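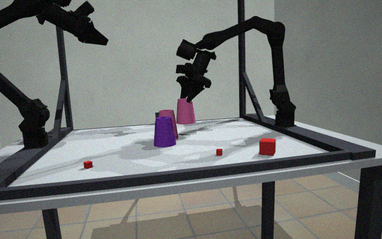 Table sim, two arms, cups and red cubes.

December 2, 2022
Prepositions in the instruction set

Went through the 600 written instructions from the Hika batch today, looking only at words that can be a preposition in one sentence and an adverb in the next. The tagger we took over from the Barbosa project gets the plain cases right. It slips on "over", "down", "in" and "up".

Pulled every sentence with at least one of these four words. That gave 353. Tagged them by hand before lunch without looking at the tagger output, then compared.

Rule I used: if the word has an object, it is a preposition. "She walked down the hill" – preposition. "She sat down" – adverb. For verb plus particle I kept a separate label, PRT, as in "pick up the cup" or "turn over the card". The test is whether the noun can move into the middle. "Pick the cup up" is fine, so "up" is a particle. "Walk the hill down" is not, so "down" is a preposition there.

The tagger and I disagree on 30 sentences. Most are particles it called prepositions, nearly always when the noun comes straight after. When the noun sits in the middle it does much better. A few are my own slips and I have fixed those in the sheet.

Still not sure about "put the lid back on". I have "back" as adverb and "on" as particle. The Astbridge guide calls both adverbs and gives no reason. Left as is, marked with a query.

Also found that "inside" and "outside" turn up as nouns ("wipe the inside"), and the tagger has never once called them nouns. Didn't fix this. Needs its own pass.
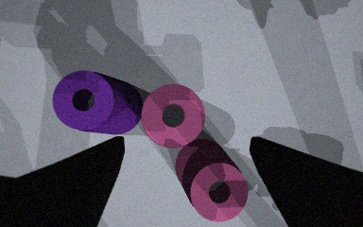
Rosalía Figueroa thinks the moving test should not be the only one, as it fails with long noun phrases. Nobody says "pick the cup that was left by the sink up", but "up" is still a particle. She suggests swapping in a pronoun: "pick it up", never "pick up it".

Agreed, it is cleaner. Redid the disputed ones with the pronoun test and none of my labels changed. Will write it into the Avside guide as the first test and keep the other as a backup.

To do: "off" and "out", same method. Ask Agnes Lindsay for the August sheet, mine is missing the last column.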